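What the Second Invoice Says

Before a small firm buys its first robot, it usually makes a spreadsheet with one line. In this line is the price of the arm. I know this because I made such a spreadsheet myself when I worked for Tremblay, a packing company with 16 employees, and I was quite proud of it.

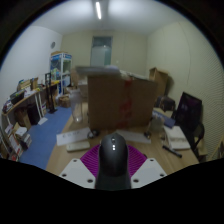
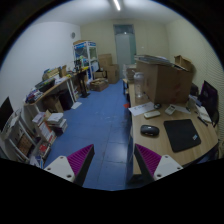 Gripper fingers with purple ridged pads, and a cardboard box on the table in both views.

Carter Carrier keeps the budget for automation at Prudeck, which packs spare parts for garden machines. He planned his purchase over 12 months, and he was kind to show me all versions of his plan. The first version had one page. The last one had a separate sheet for the hand of the robot, another for the floor, and a third for what he calls "the time of people."

"The arm was the easy decision," he told me. "You compare load and reach, you ask for the delivery date, and you sign. With the gripper I was busy until January."

The difficulty is in the goods. A cardboard box wants wide fingers and a gentle force. A bottle wants pads which give a little. A sheet of paper lying flat on a desk is a problem for almost any pair of fingers, and if your work has many sheets, you should speak about suction from the first meeting. Carrier wrote down everything his packers touched in one shift. Then he marked each item with a color: easy, possible, leave it to a person. Only after this he invited the sellers.

He recommends trying the fingers by hand before any arm is ordered. A gripper that a person can hold and squeeze costs much less than a robot cell, and it shows quickly which objects slip and which ones are too wide. The test also does not need a clean laboratory. It is better on a full table, among the cables and papers of a normal working day, as the robot will have to live with the same disorder.

Prudeck received 3 offers. The one from Grondergate was the lowest, but the fingers, the spare pads and the mounting plate were listed on the second page as options. When Carrier added them, the difference to the next offer was gone. The seller at Teltholm had put everything in one sum, and this looked expensive until the two papers were side by side.

I asked what he had forgotten in his own plan. He did not need to think long. He forgot the pads. They are small parts and they wear, and in the first year he spent $2,000 on replacements and on two short visits by a technician. Now he has a fixed line for it. He also forgot that somebody must move the furniture. The cell needed free floor on all sides, and in a room where desks stand along the wall and boxes stand under the desks, this took a whole weekend and a rented van.

My advice to a buyer with a small budget is to ask each seller for the price of the second year. Ask it in writing. Some will answer the same afternoon, and some will send you again the brochure. Ask also who owns the program if you change the supplier later, and how many hours of training are in the price. At Prudeck it was one morning for four people, and Carrier paid for another one in spring.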